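Section 4. Adding a second app store to your Mitham phone

Your Mitham phone comes with the Senent store already installed. Most people find what they need there, unless what they need is an app their bank, bus company or sister-in-law uses. For those, you can add the Mahuika catalog and run the two side by side.

Before you start

Check that the phone is running Grodevano 5 or later. The version number is under Settings > About > Software, below the legal notices, where it has been enjoying its privacy. You also need 26 percent battery or more. At 25 the installer refuses to open and offers no opinion as to why.

Note: A Mahuika account is free. It is separate from your Senent account and will remain so, however many times you type the Senent password into it.

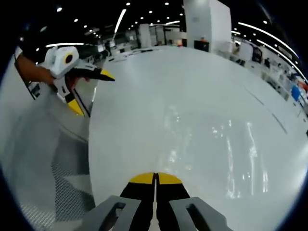
Installing the catalog

1. Connect to Wi-Fi. The download is 51 MB and the installer will not use mobile data, even if you ask nicely in Settings.

2. Open Settings > Apps > Sources. Turn on "Allow additional sources."

3. Read the warning. It is long and slightly theatrical. Tap Accept at the bottom – the button stays gray until you have scrolled all the way down.

4. Tap Add Source and choose Mahuika from the list. If the list is blank, close Settings and go back in.

5. Wait for the progress bar. It pauses near the end for long enough to make you doubt yourself. Leave it alone.

6. When the phone asks to restart, let it. The new icon appears on the last page of the home screen, behind everything else you own.

Caution: Do not remove the Senent store to make room. System updates arrive through it, and putting it back means a full reset of the phone.

Choosing which store handles updates

Some apps are in both catalogs. By default each store will try to update its own copy and then report the other one's copy as a problem, like neighbors with a shared fence.

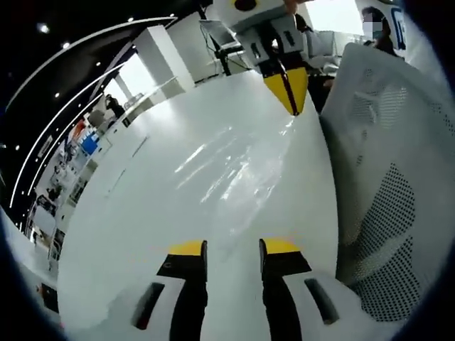

Page last changed: August

To settle the matter:

1. Open Settings > Apps > Update Owner.

2. Tap any app marked with two small arrows.

3. Pick one store. The change takes effect at the next update check, which runs at 4 a.m. if the phone is charging.

Note: Switching owners keeps your app data in most cases. Games are the usual exception. If you have put real hours into one, back it up first and tell yourself it was for the family photos.

If an app opens and closes right away

It was probably built for a different version of the system. Hold down its icon, tap App Info, then Compatibility Mode, and start it again. Expect larger buttons and a keyboard from an earlier age. If it still closes, uninstall it and look for an older release under the Versions tab of its catalog page.

Purchases made in one store cannot be moved to the other. Refunds go through whichever one took the money.

26 comments
51 shares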